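Grarnthorpe Facilities Desk
Request: replacement gripper fingers and budget line for next year
Opened by: Chaimae Filali
Assigned to: Bonifacio Miranda
Status: Waiting on quote

Chaimae Filali, 9:12 am
We are down to one good pair of fingers for the hand-held grippers. The last order from Lorente took 32 days, so I want the next one placed before December. Can this go on the current budget or does it need a new line?

Bonifacio Miranda, 10:40 am
Current line has 2000 left. What are you asking for exactly, fingers only or complete units?

Chaimae Filali, 10:55 am
Nine pairs of fingers. Complete units can wait until Begoña has the plan for next year.

Bonifacio Miranda, 1:20 pm
Lorente lists a pair at over 43 each before shipping. That fits. Dolto is cheaper but their mounting holes don't match ours, so I left them out. Please attach the kitchen table setup for Begoña. She needs it for the equipment plan.

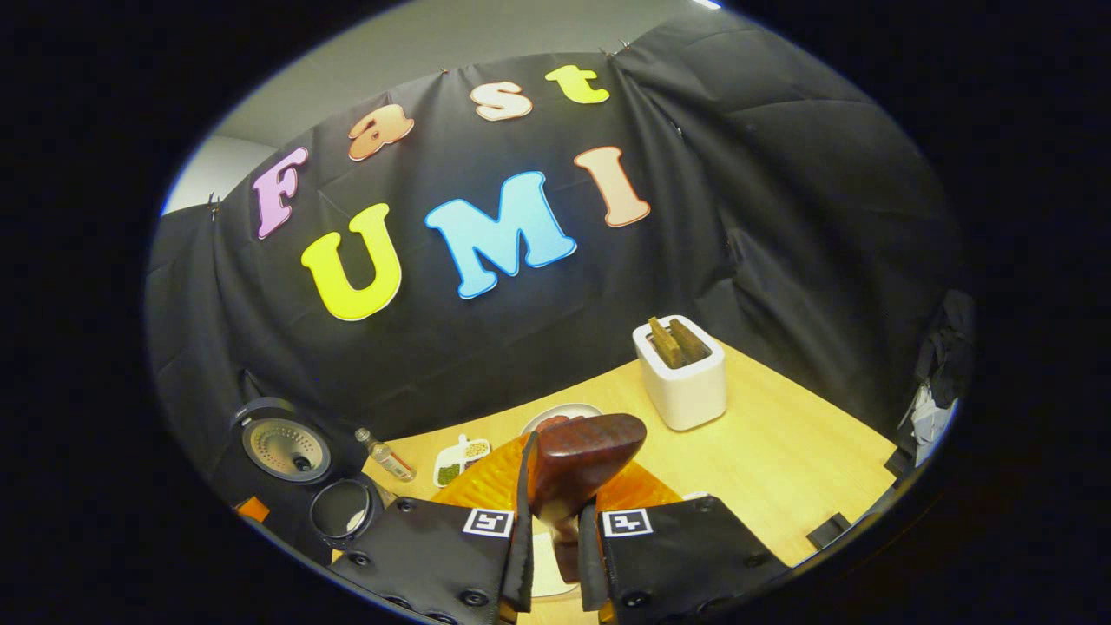
Chaimae Filali, 2:05 pm
For next year please also price spare marker plates and a second set of screws. Arnout orders those one bag at a time and we pay shipping every time.

Begoña Moya, 3:31 pm
Added under consumables. Fingers approved on the current line. Bonifacio, send me the written quote with the delivery date on it.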